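Istar Touch-Up Coating for Plastic Housings
Manufacturer: Tindico
Availability: ships from Fallport warehouse

Water-based satin coating for repairing scuffs and scratches on rigid plastic. Suitable for office equipment, appliance panels and storage cases. Not for use on rubber, flexible trim or food-contact surfaces.

Sizes: 30 ml brush bottle, 100 ml can, 200 ml can
Colors: Light Gray, Off-White, Parry Gray (dark), Black
Finish: satin
Thinner: clean water, 30 ml bottle excluded

Preparation
Remove dust and grease with isopropyl alcohol, 99 percent. Sand the edges of the scratch flush. Mask vents, labels and seams. Stir the coating; do not shake. Apply two thin coats. Close the container between coats.

Storage
Keep from freezing. Shelf life is printed on the base of the container. Stock made before October carries the old label; the contents are the same.

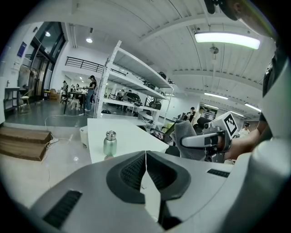 Color choice should be made under the lighting in which the part will be used. Light Gray and Off-White are easy to confuse on a small chip. Side by side on larger parts, as with the gray body and the tall off-white panel at right, the two separate clearly. Order one 30 ml bottle of each if in doubt. Opened containers cannot be returned.

Color card requests: Grethe Arnardóttir, Fallport sales desk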